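Home | Classroom Tips | Workshops | Contact

Preparing the table for a make and take session

By Lama Awad
12 shares | 3 comments

I give small training workshops for teachers in Lerville, and in December I had a group that wanted to make things with their hands the whole afternoon. After this I changed how I prepare the room.

Put the glue in small jar lids, one lid for two persons. A full bottle on the table always travels to the other end. Write the steps on a card with big letters and stand it in the middle, so people can work slowly and you do not need to repeat.
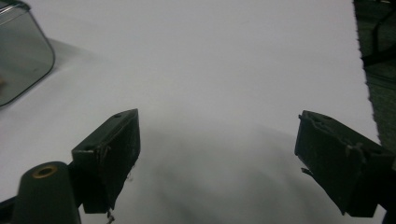

Scissors should be counted before the start and again before the coffee. I tie a piece of red wool on mine, because teachers bring their own and they all look the same. For dried glue on a table, lay a warm damp cloth on it for some minutes, then push with an old plastic card. Do not use a knife.

My colleague Ok-hee Jang keeps one finished model hidden until the end. I prefer to show it at the beginning, but her groups make more different things than mine, I must admit.

Next time I will write on storing paint between two sessions.

3 comments | Share | Older tips | Newer tips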